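Vovonside aid spending notes, data card

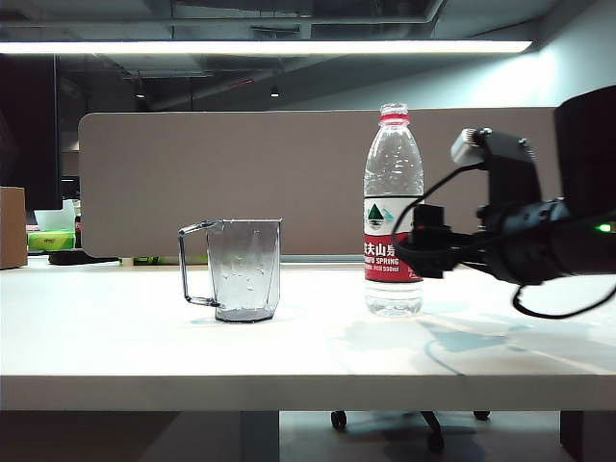 Grant records for small water and sanitation projects paid out of the Vovonside aid budget. 2,000 rows, one per payment. Covers two districts, Gallell and Tilletau. Volumes are in liters, always, even where the partner reported by container. "Bottle" in the unit_raw column means a capped plastic drinking bottle like the one standing by the clear measuring pitcher, not the big refill kind. Fontana rows got dropped, wrong currency, will redo in January.

Files
payments.csv - the main one
partners.csv - names, district, type
codes.txt - purpose codes, 5 of them

Known problems
Tilletau dates are day first. Gallell isnt.
Blank amount = not reported. Do not read as zero.
Some partners show up twice under diffrent spellings.

License: reuse ok, credit the Vovonside notes.
Last update Nov 28, 2021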